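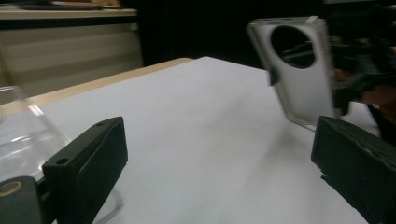
Pluvthorpe Shared Workshop
Building a Hand-Held Gripper: Notes for Session 4
Fingers, pads and first picking trials

Bring your gripper from last session with the base plate fitted and the trigger moving freely. If your trigger still sticks, fix that first. Sticky triggers are covered in the Session 2 notes and we won't go over them again.

Fitting the fingers

Each finger is a printed block held to its bracket by screws. Print both from the same file, mirrored, on the same spool if you can. Two spools of black from different makers can shrink by different amounts, and you end up with one finger sitting proud of the other.

Start the screws by hand. Bring them up a little at a time, swapping between the two, until the block stops rocking. Don't use the cordless driver. Printed threads strip easily and the Zurent bracket files leave very little plastic around the hole. If a thread does go, drill it out and press in a brass insert with the soldering iron. Let it cool before you put any load on it.

Close the gripper and look at the gap between the faces with a light behind it. An even line of light is fine. A wedge means one finger is twisted. Loosen, square it up against a steel rule, tighten again.

Pads

Clean the inner face with isopropyl and let it dry. Cut the pad slightly under size and round the corners — square corners are the first thing to lift. Press from the middle outwards and leave it clamped while you have your tea.

Check the pads every time you pick the tool up. The lower edges take the most punishment, from scraping along the table. A bit of fraying is only cosmetic until the loose material starts catching on things, and then it's time for a new pad. The old adhesive comes off with a plastic scraper. Metal ones gouge the print.

Setting up the table

Use a plain, light-coloured surface for the trials. Clear away offcuts and screws. A dark cloth or curtain behind the table makes it easier to see the edges of pale objects in your recordings, and it hides whatever the rest of the workshop is up to.

Overhead lights only, please. The desk lamps throw hard shadows and the tracking software (we are using Maldonado, the version already on the workshop laptop) gets confused by them.

Trial objects

Pick things with different problems. A clear cup is hard to see and slides if you grip too low on the taper. A phone case is light and flat and flexes as you squeeze it, and the camera cutout gives the fingers an edge to snag on. Do these two before you try anything heavier.

Have one person hand over or place the object and another work the gripper. Agree on a word for "ready". The person placing keeps their fingers clear of the pads until the gripper is fully open, and tucks in loose sleeves and any cables.

Do 5 picks per object. Write down the object, where it started, and whether it slipped, dropped or held. Save the recordings to the Sirneck folder on the shared drive with your bench number in the file name.

Packing up

Open the fingers before storing the tool so the pads don't take a set. Batteries go on the charging shelf. The door code for the parts cupboard is now 3033.

For next session, read the section on trigger springs and bring your pick sheet.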